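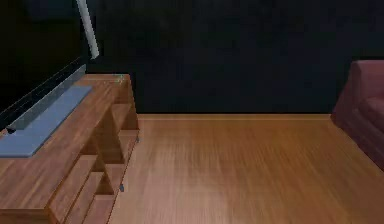
Nalitz House Residents' Meeting
Minutes, February

Present: Jaime Leitão (chair), Lutz Seidel, Mogens Ragnarsson, Duyên Diệp (minutes), and residents from 11 apartments
Apologies: Vilhjálmur Thorlacius (sent written comments on items 3 and 5)

The meeting opened at 7:05 p.m.

1. Minutes of the last meeting

Approved with one correction. Under "Stairwell lighting," the landing with the faulty sensor is on the third floor, not the second. Lutz confirmed the sensor has been replaced.

2. Hot water

Mogens reported on the hot water complaints from the upper floors. Tillano sent a technician twice in January. The first visit found nothing wrong. On the second visit the technician ran the taps in the top floor apartments early in the morning and found that the return pump was shutting off on its night timer and not coming back on until after 8 a.m. The timer has been reset. Residents on the top floor said mornings are better but that the kitchen tap in 13 still takes a long time to run hot. Mogens will ask Tillano to look at the valve for that apartment when they come for the annual service.

A resident asked who pays for the two visits. Jaime said the first was covered by the service contract and the second was billed. There was some discussion about whether the second should have been covered too, as it was the same fault. Jaime will write to Tillano and ask.

Action: Mogens (valve in 13), Jaime (invoice)

3. Bicycle storage

The basement rack is full and bikes are being left in the rear hallway again. The fire inspector mentioned this last year. Lutz has a quote of $4000 from Oral for a two-level rack along the east wall of the basement. The price includes removing the old rack but not painting the wall.

Points raised:

The upper level may be hard to use for anyone who can't lift a bike. Lutz said the quoted model has a gas spring, but he hasn't tried one himself.

Several bikes in the basement have flat tires and have not moved in a long time. It was suggested that these be tagged before any money is spent.

Vilhjálmur wrote that he would like to see a second quote. He also asked that the space by the meter cabinet be kept clear, whatever is decided.

Cargo bikes do not fit in either rack. Two households have one. No solution was agreed on.

Agreed: tag all bikes in the basement at the start of next month. Owners have 60 days to write their apartment number on the tag. Untagged bikes will be moved to the storage cage, and the rack will be discussed again after that. Lutz will get a second quote in the meantime.

Action: Lutz

4. Use of the common room

Duyên went through the booking sheet. The room is being used more than last winter, mostly in the evenings. There were two double bookings, both caused by people writing on the paper sheet by the door and not in the online calendar. It was agreed to take the paper sheet down. Residents who don't want to use the calendar can call Duyên or leave a note in her mailbox.

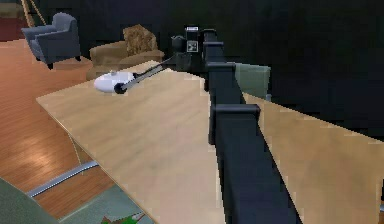

Common room: the light wood tabletop, with a greenish-gray chair back.

The closing time stays at 10 p.m. A request to extend it to 11 p.m. on weekends was voted on and did not pass. The residents directly above the room were asked for their view and said they could live with the odd late evening if they were told beforehand. Anyone who wants one should speak to them first and then write it in the calendar.

Children's parties are allowed as before. The person who books is responsible for sweeping up and taking the trash out.

5. Courtyard planting

Sarenura, the nursery that supplied the hedge, has offered to replace the plants that died last summer at half price if we order before the end of March. Vilhjálmur wrote that he is in favor but thinks the two corner plants died from road salt and will die again in the same spot. Mogens agreed - the snow from the sidewalk gets piled in that corner every year. After some back and forth it was decided to replace the hedge plants along the wall only and to leave the corners as gravel for now.

Watering will be shared by the ground floor apartments from May on. The outside tap needs a new washer.

Action: Vilhjálmur (order, if he is willing), Lutz (washer)

6. Any other business

Packages are being left on top of the mailboxes overnight. Please take yours in, or ask a neighbor.

The front door does not always latch in cold weather. Pull it until it clicks. Jaime has reported it to the locksmith.

A set of keys with a green tag was handed in. Duyên has them.

One resident asked about allowing window air conditioners this summer. Held over to the next meeting so that people can read the house rules first.

The meeting closed at 8:40 p.m. The date of the next meeting will be posted in the entry hall.

Minutes taken by Duyên Diệp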